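Print this page | E-mail this page

Setting Up a Tea and Coffee Tray That Stays Neat

Updated September 25, 2025

Most drink stations start out fine and end up as a heap. Somebody drops in a fresh box of tea on top of the old one, the sugar gets pushed under the coffee, and by the end of the week people are digging. The fix is a flat tray, a set order and a few minutes at refill time. These tips come from looking after the hot drinks corner at Trastomside, a shared hall with a small kitchen, but they work just as well on a counter at home or in an office break room.

Picking the tray

Use a tray with a low rim. A deep box hides what is at the bottom, and people pull out a handful to see what they have. With a low rim everything shows and can be lifted out with two fingers.

Plastic is easier to look after than wood. Sugar gets into the grain of a wooden tray and stays sticky, and coffee leaves rings. A plain plastic tray can be rinsed in the sink and dried with a dish towel. White shows the dirt, so you will know when it needs washing.

Before you buy one, take a few tea bags and a coffee stick with you and lay them in it. The stick is the one to check. If it is a little longer than the space you had planned for it, the whole column ends up crooked and pushes into the next one. We had a Kalano tray for a while that was a nice size but had a ridge molded down the middle, and nothing would lie flat over it. It now holds seed packets.

Wipe before you fill

Empty the tray completely. Shake the crumbs and loose sugar into the trash, then wipe with warm water and a drop of dish soap. Dry it well, corners too. Paper envelopes pick up any damp that is left, and a tea bag that has been wet once and dried out again tastes of the cupboard.

Look over what you took out. Torn sugar packets go. So do coffee sticks that have gone hard. Squeeze one gently and you can feel whether the powder still moves.

Laying out the tea

Tea bags in paper envelopes do best standing up in rows, like cards in a file drawer. They take less room that way and the labels stay in view. Fill the row from back to front and stop while you can still slip a finger between two envelopes. If they are jammed in tight, the first person to pull one out brings three along with it.

Keep one kind to a row. If you have black tea and a couple of herbal ones, put the black tea where it is easiest to reach, as it goes fastest. Loose bags without envelopes should not go in the tray at all. Put those in a jar with a lid.

If the row keeps falling over when it is half empty, fold a strip of clean cardboard into an L and stand it behind the last envelope. Move it up as the row gets shorter.

Coffee sticks

Sticks slide. Stood upright they lean, and dropped in flat they roll into whatever is next to them. What works is to lay the first one crosswise at the back, then lay the next one so it overlaps the first by half its width, and carry on down the tray. All the printed sides go up and all the tear ends go the same way. The overlap holds the column in place, and it is easy to take one from the front.

Do not build it more than one layer deep. A second layer looks generous, but it slips as soon as the tray is carried.

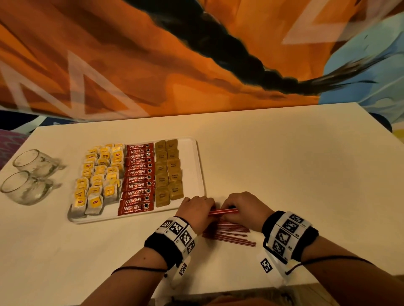

Sugar goes next to the coffee. Square packets can be laid in two rows side by side with each packet slightly over the one behind it, the same way as the sticks. If you offer brown and white, give each its own row. If you offer sweetener as well, put it in a small cup outside the tray so people who do not want it are not picking around it.

Before laying sugar packets down, give each one a tap so the sugar spreads out flat. A packet with all its sugar at one end will not lie still. This sounds fussy but you can do it as you go.

Straws and stirrers

Paper straws bend and go soft if they are left loose in a drawer with other things. Take them out of the box, lay them on the table and gather them into small bundles, then tap the ends on the tabletop until they are even. Stand the bundle in a tall glass or jar. Pick one that comes to a little over half the height of the straw. In a short glass they fan out and tip it over.

Wash your hands before you do this, and hold the straws by the middle. Do the same with stirrers, and set them in the jar so that people touch only the end that stays out of the cup.

Bought in bulk, straws are cheap, but be careful with the quantity. We once took a carton of 2,000 from Zeman and most of them were still there long after the carton had split. A pack of 300 is plenty for a room our size, and it fits on the shelf with its flap closed.

Cups and mugs

Glass mugs are good for tea because you can see how strong it is. Keep them beside the tray with a bit of space between them, and turn the handles the same direction so they can be picked up without knocking the next one. Do not stack glass mugs inside each other. They stick, and the rim chips when you twist them apart.

If your glass mugs have gone cloudy, soak them in equal parts white vinegar and warm water for a quarter of an hour, then rinse. If they are still cloudy after that, the surface is scratched and there is no getting it back. For tea stains at the bottom, use baking soda on a damp cloth. Steel wool will ruin them.

Set out 8 mugs at a time and keep the rest in the cupboard. When more are out, more get used, and they all come back to the sink together.

Where to put things on the table

Work in the order people use them. Mug first, then tea and coffee, then sugar, then the hot water, then milk, then straws or stirrers, then a small bowl for used tea bags and empty packets. If the line moves from left to right, lay it out from left to right. The bowl at the end matters more than anything else in this list. Without it, wet tea bags go back in the tray.

Keep the kettle or urn well away from the table edge and do not run the cord across the front. Hot water should not stand right next to the tray either. Steam gets into the paper and the envelopes curl.

Refilling

Hermenegildo Tlapale used to do our refills and his rule was to top up from the back. Slide what is left forward, then put the new stock behind it. That way the older tea and coffee get used first. It takes a minute longer than dropping the new ones in front, and you stop finding faded envelopes at the back of the tray.

Keep the spare stock in its own boxes, with the lid closed, on a shelf away from the stove. Write the month you opened the box on the end that faces out. A marker that says "September" is enough.

If you are filling trays for a larger event, do one tray fully and use it as the pattern. Then lay out all the tea for the other trays, then all the coffee, then all the sugar. It goes faster than finishing one tray at a time. For the open day at Lonedov we got through 900 sugar packets, and most of the work was done the evening before with the trays covered by clean dish towels.

Moving a full tray

Carry it level with both hands and put it down before you open any doors. If it has to go in a car, lay a folded towel over the top and press it down lightly, then wrap the whole thing in a large bag and tie it. The towel keeps the rows from jumping. Check the sugar when you get there, as that is usually what has shifted.

Ants

Sugar on a counter will bring them sooner or later. Wipe under the tray every evening. If you already have them, take everything off, wash the table with soapy water and keep the sugar in a sealed jar until they have stopped coming. A reader, Ľubomír Rusnák, writes that he sets his tray on four upturned jar lids so that he can see underneath without lifting it. We have tried this and it does make wiping easier, though the lids need to be the same height or the sticks slide.

Print this page | E-mail this page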